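3.2 Household surveys and cup returns

The second part of the study dealt with the reusable cup program in the Kalach district. The program lends cups to customers at the counter and takes them back at any participating shop. Records were kept by the Buckley office, which handled washing and sorting for the whole district. Between the opening in February and the end of the study period, 3,270 loans were logged. Of these, 642 had no matching return.

Survey forms were left with households on the two streets nearest the Isetti market. The form asked where borrowed cups were kept between visits, who in the household carried them back, and whether a cup had ever been used for something other than drinks. Kitchens were the most common answer to the first question, followed by cars and desks at work. Many respondents gave more than one place, and these answers were coded under each place named.
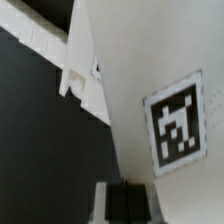

Fukon wrote on the returned form that the deposit was too small to remember, and that a cup left at home for a month began to feel like part of the household. Similar remarks were made on other forms, mostly by people who had borrowed more than one cup in the same week. They were grouped under the heading "absorbed into the home" and were kept apart from reports of cups that had been lost or broken.

The difference matters for the loss rate. A cup that has been absorbed may still come back when a household moves, cleans out a cabinet, or receives a reminder. The Buckley office sent one reminder by mail to each address with an open loan, and the cups that came back after the mailing were entered in a separate column. Earlier work on lending programs has tended to treat all open loans as losses after a fixed period. We set no such limit and instead report open loans by age.

Cups were checked by hand for chips, stains, and warping at the washing station before going out again. Staff were asked to set aside any cup they would not want to drink from themselves. This standard was left loose on purpose, and two members of staff sometimes disagreed over the same cup. In such cases the cup was withdrawn. 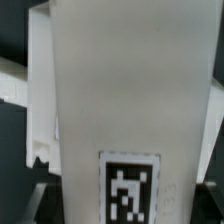 Figure 4. White cup with a square marker label near its base.

Withdrawn cups were not counted as open loans and do not enter the loss rate. Results by age of loan are given in the next section, together with the replies from the 8 shops that answered the follow-up letter.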